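I met Javiera Pereyra in December, at the back table of the D'Amico bakery in Ornelstead. She has kept two rooms for guests on Madside, the street behind the church, for six winters. Before that she was a bookkeeper. I wanted to ask her why a person leaves a quiet office to wash the sheets of strangers.

"Because my aunt left me the house, and the house was cold and expensive," she said. "It was not a dream. I had 3000 dollars and a roof with problems."

The money went to the roof first. The beds came from a hotel which was closing in Stastia, and she still speaks about that day with some pride. She paid 200 dollars for both, with the mattresses, and a cousin carried them in a bread van. "The seller wanted more. I stood there and ate my sandwich, and after the sandwich he wanted less."

I asked about the guests. Most of them stay one or two nights, people who come for a wedding or to see a relative in the hospital. She likes the hospital visitors best, though she knows this sounds strange. "They don't ask me where is the good restaurant. They ask if they can have soup at eleven at night. I can do this."

Her friend Ivana Ulloa helps with the bookings, and the two of them do not agree about prices. Ivana would like to raise them each summer. Javiera raised them once, by two dollars, and then felt bad for a month. "Ivana says I am running a charity with towels," she told me – and she laughed, but she did not say it was wrong.

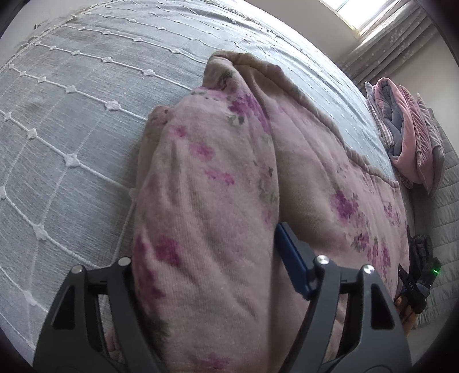
Laundry is the subject on which she becomes serious. She dries everything on a line when the weather permits, and she does not iron bedcovers, because she believes a guest sleeps better under something that looks used by a family. White is her rule for the bed, also when the cloth is a woven one with raised cords and little knots, which takes two days to dry in winter. Color she leaves to the clothes. A pink thing with flowers thrown on a white bedspread is for her already enough decoration, and she has never hung a picture in either room.

Last year she had 284 nights booked, and she wrote each one by hand in a school notebook. I asked if she will continue. She looked for some time at the bread on the counter.

"The boiler is old," she said. "Ask me after the boiler."

Then she bought a loaf for the evening guests and went home by the church side, where the pavement is better.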